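セル「Dadow」の面倒を見る係になってからの覚え書きを、だらだら流します。興味のない人はミュートしてください。私もたまに自分をミュートしたい。

Dadowは卓上に腕が2本いるセルです。仕事はガラス器具の扱い。メスシリンダーを持ち上げて、漏斗ごしにフラスコへ注ぐ。人間なら電話しながらでもできる作業に、平日の大半を捧げています。

前任者はHefin Gwynne。引き継ぎ書は立派なもので、表紙と目次があった。本文は「詳細は現物を参照」。現物を参照して暮らす日々が始まりました。

で、今回の主役はエラー229です。制御ソフトのStethamが吐くやつ。意味は「手先との通信が一時的に失われました」。一時的に、というところに妙な優しさがある。

229が出ると腕はその場で固まる。メスシリンダーを傾けかけた姿勢でも固まる。こちらも固まる。先に動いたほうが負けみたいな時間が流れる。

最初に疑ったのはソフト。機械屋はソフトを疑い、ソフト屋は機械を疑う。両方やっている人間は、そのとき機嫌の悪くないほうを疑います。

Stethamのログを読む。時刻、関節角、229。時刻、関節角、229。俳句なら季語がない。

ただ、眺めているうちに気づいた。関節角がいつも似ている。手首をひねって奥に伸ばしたあたりでばかり落ちている。ソフトは手首のひねり具合で機嫌を変えたりしない。すまんかった、ソフト。

つまりケーブルです。ロボットの故障の話はだいたいケーブルの話になる。探偵小説で毎回執事が犯人だったら怒られるけど、この業界では毎回執事です。

ケーブルに行く前に、ワークのほうを片付けておく。腕をいじるときは、いじっていないものを全部固定しておきたい。どうせ後で「前と違う」と言い出すのは自分なので。
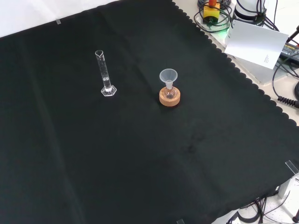

段取りの順番は、布、テープ、器具。逆にやったことがあります。器具を置いてから布のしわが気になって引っ張った。結果は書きません。いまは黒い布を先に広げて、透明テープで留めてから、やっとガラスに触る。布は縁が波形になっているやつで、実験室の備品というよりは法事のテーブルに近い。留めてあってもしわは残るし、ほこりは目立つ。黒は汚れが目立たないと言った人には、一度この布を見てほしい。

布を敷く理由は反射です。白っぽい天板に透明なガラスを置くと、カメラから見てどこまでがガラスでどこからが机なのか、哲学の問題になる。黒にしたら工学の問題に戻りました。

ただし黒い布にも反射は出る。ガラスが悪い。ガラスは何をやってもガラスです。照明の向きをいじり倒した末に、検出の範囲をメスシリンダーの口のあたりに絞ったら落ち着いた。根本解決という言葉は使わないでおきます。

フラスコは丸底なので、コルクのリングに座らせる。このリングは偉い。電源もファームウェアもいらない。セルの中で一度もエラーを出していないのは君だけだ。

漏斗はフラスコの首に挿すだけ。この「だけ」がくせ者で、挿し方が浅いと傾く。傾いた漏斗にロボットは構わず注ぐ。教えた場所に注ぐのが仕事だから、そこに漏斗がいるかどうかは向こうの都合です。

なので毎回、漏斗を上から軽く押して座りを見る。手順書に「軽く押す」と書いたら、どのくらい軽くかと聞かれた。猫の頭に手を置くくらい、と書き足して、その後消しました。猫によるので。

メスシリンダーは底が六角。これは助かっていて、机の上で転がらない。一方で、置くときに六角の向きがずれると、注ぎ口の向きもずれる。注ぎ口が明後日を向いたまま丁寧に注がれた液体は、丁寧に布に吸われます。

練習用の中身はいつも底のほうに少しだけ。たっぷり入れたほうが見映えはいいと言われるけど、拭くのは私です。

話をケーブルに戻します。

安全の話だけ先に。腕に手を入れる前に非常停止を押す。押して、効いているのを確かめる。Stethamの画面が「停止中」と言っていても信用しない。画面は何でも言える。

非常停止は押す動作も点検のうちなので、私は朝の最初に必ず押します。一日の始まりにまず全部止める。気分もいい。

さて執事の尋問。腕の動力を切った状態で、手首を問題の角度までゆっくり回して、束をつまんで揺する。Stethamの通信モニターは横で開いたまま。揺する。何も起きない。揺する。何も起きない。

手首のすぐ上をつまんだところで、229。

ここで声が出た。隣の部屋から「どうした」と聞かれたので「見つけた」と答えたら「何を」と言われ、「いや、まだわからない」と答えた。会話としては終わっています。

犯人は断線そのものではなくて、束の縛り方でした。ストラップの位置が手首に寄りすぎていて、ひねるたびにコネクタの根元が引っ張られる。抜けはしない。抜ければすぐわかったのに、抜けない程度に毎日少しずつ引っ張られていた。

縛った人の名前はHefinではなく、私です。前の秋、11月に「ぶらぶらして見苦しいから」と締め直している。作業記録に残っていた。しかも「すっきりした」と書いてある。記録をつける習慣は大事です。こういうとき逃げ場がなくなるので。

教訓。ロボットのケーブルは見苦しいくらいでちょうどいい。ぴしっと揃った配線の写真をあげている人を見ると、その腕、ちゃんと端まで動かしたかい、と聞きたくなる。嫉妬も少しあります。

直し方。ストラップを一度全部ゆるめる。手首を両方の端までひねって、束がいちばん長さを欲しがる姿勢を探す。その姿勢のままたるみを残して縛る。縛ったら反対の端まで回して、今度は余った分がどこかに引っかからないか見る。

引っかかりました。手首の透明なカバーの縁に、ちょうど束が乗る。カバーは束を守るためではなく、手先のほうを守るためについているので、束に対しては何の遠慮もない。

束の向きを少し回して、カバーの外側を通るようにした。これで両端まで引っかからない。書くと一行ですが、昼ごはんが消えています。

コネクタも替えました。根元の樹脂がわずかに白くなっていて、まだ通信はできるけど、信用はできない。部品はVandenbergheに頼んだ。見積もりは早い。納期の欄には「確認中」とあった。確認中の期間がいちばん長い。

届いたのが3月7日。箱はやたら大きくて、開けるとほとんどが緩衝材で、底にコネクタがちょこんといた。指輪か。

交換自体はすぐ終わる。挿して、ロックがかちっと言うのを聞いて、引いてみる。かちっと言ったのに抜けるやつもあるので、必ず引く。音は証拠になりません。

配線をいじったら、校正のやり直し。ここからはFlullitzの出番です。カメラと腕の座標を合わせるためのソフトで、合わせ終わると「良好」「要注意」「不良」のどれかを言う。数字も出してほしい。なぜ感想だけなのか。

初回「要注意」。何に注意すればいいのかは教えてくれない。占いの館か。

板を置き直し、照明を戻し、腕を一回原点に返して、もう一度。「良好」。何が効いたのかわからないのがいちばん悔しい。でも良好は良好なので、画面を保存して、触らずにそっと離れました。

それから教示点の確認。つかむ前の待機位置、つかむ位置、持ち上げ、注ぎ始め。前の点をそのまま使えるかと期待したけど、つかむ位置だけ横にずれていた。ケーブルを緩めたから手首の重さのかかり方が変わった、という説を自分で立てて、自分で却下して、点を打ち直した。説はいつでも立てられる。

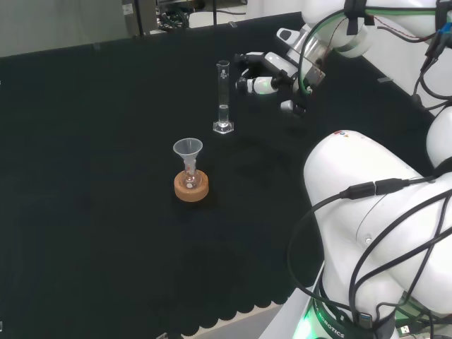
奥の腕、指を開いてメスシリンダーのほうを向いたところ。手前の太いのが相方。

つかむときは、開いた指でガラスを挟んでから力を上げていく。閉じる速さは控えめの設定にしてあります。見学の人には「遅いですね」と言われる。ガラスの請求書を見たことのない人の台詞です。

指のゼロ点も取り直した。指を閉じ切って、ここがゼロだと教える。これを忘れると、ロボットは自信満々に空気をつかみます。自信だけは校正できない。

相方のほうの腕は、注いでいる間は引っ込んでいる担当。教示では「待機」と書いてあるけど、場所をとるし、カメラの視野にもしょっちゅう入ってくる。会議にいるあの人みたいだ、と思ったけど、誰とは言いません。

相方のケーブルも見ておきました。こちらは途中に中継のコネクタがあって、腕の表面にケーブルが何本か這っている。締め直したくなる。ものすごく締め直したくなる。手を後ろに組んで眺めるだけにしました。成長です。

それから通し運転。つかむ、持ち上げる、運ぶ、傾ける、戻す、置く。続けて12回、229が出なければ合格ということにした。この回数に深い根拠はなくて、コーヒーを飲み終わるまでの回数です。

前半は画面を見ていた。途中から腕を見ていた。後半はもう漏斗しか見ていない。漏斗がちょっと揺れるたびに心拍が上がる。人間のほうの監視装置も要る。

終わった。229は出なかった。代わりに、置くときにメスシリンダーの底が布のしわに乗って、かすかに傾いた回があった。倒れてはいない。でも気に入らない。

布です。また布。セルのどこに金をかけても、最後に足を引っ張るのは布とテープなんだと思う。器具の置き場のまわりだけ手でしわを外へ逃がして、また通した。今度は普通に立った。

布をぴんと張ればいいじゃないか、と返信が来る前に書いておくと、やりました。張ると今度は腕がどこかを引っかけたとき、全部いっしょに連れていかれる。テーブルクロス引きの失敗例を一度やると、多少のしわは許せるようになります。

手入れの手順、いまはこうなっています。自分用。
朝、非常停止を押して解除。手首を端から端まで、ゆっくり。束がカバーに触っていないか見る。布のテープの浮き。漏斗の座り。Flullitzの感想を聞く。それから動かす。

夕方は逆。器具を片付けてから腕を畳む。腕を先に畳むと、片付けの途中で「あと一回だけ」と動かしたくなったときに面倒なので、その面倒さを防波堤にしようとした時期もありました。防波堤は毎回越えられました。

手首の束には、手書きで「締めるな」と書いた札をつけようかと思っています。宛先は来年の私。来年の私はたぶん、札が見苦しいと言って外す。

Hefinに顛末をメールしたら返事が来た。「あのストラップの位置、私も一度やりました。引き継ぎ書に書いたつもりでした」。つもりの部分は現物を参照せよ、ということらしい。

せっかくなので引き継ぎ書の本文を埋め始めた。目次はもうあるので楽です。「配線」の章だけで目次より長くなった。「布」の章をどこに入れるかで止まっている。安全かもしれないし、光学かもしれない。

質問もらったので追記。グリッパーの手首の緑のランプは、うちの設定では通信が生きている印です。229のときに消えるのかと聞かれたけど、消えたのを見たことがない。落ちるのが一瞬すぎるのか、ランプのほうが気を使っているのか。次に出たら見ておきます。

もうひとつ追記。漏斗をロボットに挿させないのか、という件。やりました。挿せました。フラスコごとコルクから持ち上がりました。以来、漏斗は人間の担当です。

明日は相方の腕の原点合わせ。ケーブルには触りません。触らないと書いたので、スクショを撮っておいてください。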